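Teaching a two-handed gripper task at home: the wastebasket
Part 4 of the Zikville notes, by Ritu Dhillon
Last updated 9/1/22

In the previous part we adjusted the finger linkages and checked that both hand-held grippers close evenly. Now we will record a real task with them. I have chosen the wastebasket, for it needs only light things and you can do it in a bedroom.

What you need

- two hand-held grippers with soft finger pads
- one round plastic basket, with a wide opening
- light packaging: wrappers, thin bags, tissue
- a mat for the floor
- a small screwdriver for the pivots

Step 1. Prepare the place

Put the mat on the floor near a bed or a low table and stand the basket on it. The bed should be a little higher than the basket, so that you can work on both levels without standing up. I sit on the floor for all of this. My first trials at a desk were bad for my shoulders, and the recordings were also bad.

A basket with holes in the wall is more difficult than a closed one. The finger tips can catch in the holes when you pull them back. If this happens often, go in more steeply and open the fingers only a small amount.
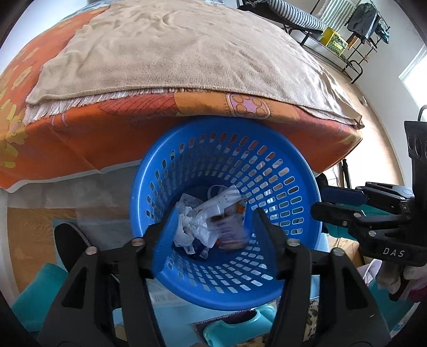
Step 2. Approach the pile

Hold both grippers with the wrists relaxed. One hand goes down over the opening, and the other one waits at the rim. Please do not let the two hands go in together at the beginning. I did it, and the fingers of one hand hit the linkage of the other, and then I had to align everything again.

Go down slowly until the pads are on both sides of one piece. Close them with a light, constant pressure. Thin plastic slides away easily, so take it where it is already folded. Flat packets are the hardest - lift one edge with a finger tip first, then close.

Step 3. Lift and hold

Lift the piece straight up and stop for one breath above the rim. This short stop is useful later, when you cut the recording into single grasps. Harsh Rastogi, with whom I share the workshop in Dronalholm, makes no stop at all, and his files took me a whole evening to cut.

Tissue is a good material for practice. It stays between the pads even when the angle is wrong, and it makes no noise. Change to wrappers when you feel sure with the tissue.

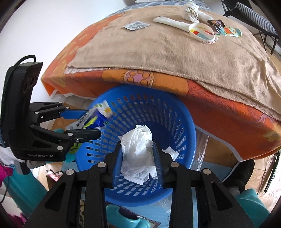
Step 4. Put down and repeat

Bring the piece to the other surface, open the fingers completely and move the hand back before you go to the next one. If you move sideways too early, the piece often comes with you. When you have finished the round, do the same task in the other direction, back into the basket.

My set from March has 232 grasps, and I deleted 23 of them. Most of the deleted ones were double grasps, where two pieces came up together. You can keep such grasps if you mark them, but do not mix them with the clean ones.

Step 5. Check the hardware

After each session, check the pivot screws by hand. They become loose little by little and you do not feel it while working. Wipe the pads with a damp cloth, then let them dry before you put the grippers away.

Part 5 is about naming the files and marking the start and end of each grasp.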